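Granda Shared Kitchen – Guest Guide
Section 3: Looking after the counter and sink

Welcome to the long counter! If you have just come from Section 2 (keys, lights and the coffee corner) you already know where it is, and you have probably put your bag down on it. Most of the day passes here one way or another, from the first coffee to the last cup in the evening, so we have given it a section of its own. Please read it through once before your first turn at cleaning up. After that the short list inside the cabinet door will be plenty.

What you will use

Everything for the daily wipe-down lives on the counter itself, so there is no need to go hunting through cabinets. You will want the clear spray bottle with the white trigger, the dish soap with the green cap, and folded paper towels from the white box at the back. Refills are kept under the sink in the Troleo caddy.

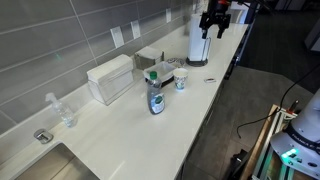
The countertop is quartz, and quartz is a forgiving thing to live with. It doesn't need sealing or polishing, and coffee or tomato sauce will usually come off with a bit of soap if you get to it the same day. What it doesn't care for is a hot pan set straight down, or a strong oven cleaner, or a scouring pad used with enthusiasm. Use a trivet from the drawer and we will all be fine.

3.1 Daily wipe-down

1. Gather up cups, napkins and anything small and move them to one end. Trays can be lifted and wiped under, but please do lift them – crumbs love a tray.
2. Put one drop of dish soap on a damp towel and go over the counter from the far end toward the sink. Working in that direction means the crumbs finish up where you can rinse them away.
3. Go over it again with a clean damp towel to take off the soap. If you skip this the surface looks dull by lunchtime and somebody will do it all over again.
4. Spray lightly, wait a minute, and dry with a fresh paper towel.
5. Put everything back along the wall, leaving the front of the counter free for the next person.

Note: The spray bottle holds 600 ml when full. To refill it, add 12 ml of the Boonyarit concentrate (one capful, up to the line) and top up with cool water. Add the water slowly or you will get a bottle of foam, which is a nuisance for the rest of the morning.

3.2 The wall and the outlets

The gray tiles behind the counter only need attention once a week, or whenever something has splashed. Wipe along the rows with a damp towel and then run a dry corner of it over the grout lines.

CAUTION: Never spray toward the outlets. Unplug whatever is plugged in, spray the towel well away from the wall, and wipe around each cover with the towel barely damp. If a cover feels loose, leave it alone and put a note in the book.

3.3 Cords and small odds and ends

Things do gather on a shared counter. Chargers and extension cords are the usual ones, along with the cloth or wrapper that was put down for a second. Before you start on the surface, take a moment for these.

1. Unplug any cord that isn't in use.
2. Wind it into a loose, round loop. Tight bends near the plug are what wear a cord out, so let it curl the way it wants to.
3. Pick up anything crumpled. If it is cloth, it goes in the Hultska bin for washing; if it is paper or wrapping, throw it out.
4. Set coiled cords well back from the sink, where they will stay dry.

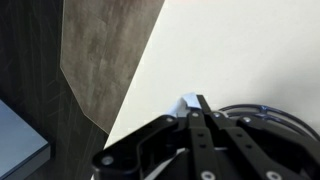
Fig. 3-2. Coiled cable and a crumpled pale blue item, to be cleared before wiping.

3.4 Refilling the paper towels

The box takes folded towels only, and a carton holds 300 of them, so please resist the urge to squeeze the whole carton in at once. Fill it until the stack sits comfortably and the top towel pulls out without tearing. If they come out in clumps, take a small handful off the top and try again.

Note: Leftover towels go back in their carton under the sink, on the left side, away from the pipe.

For the dishwasher and the drying rack, carry on to Section 4.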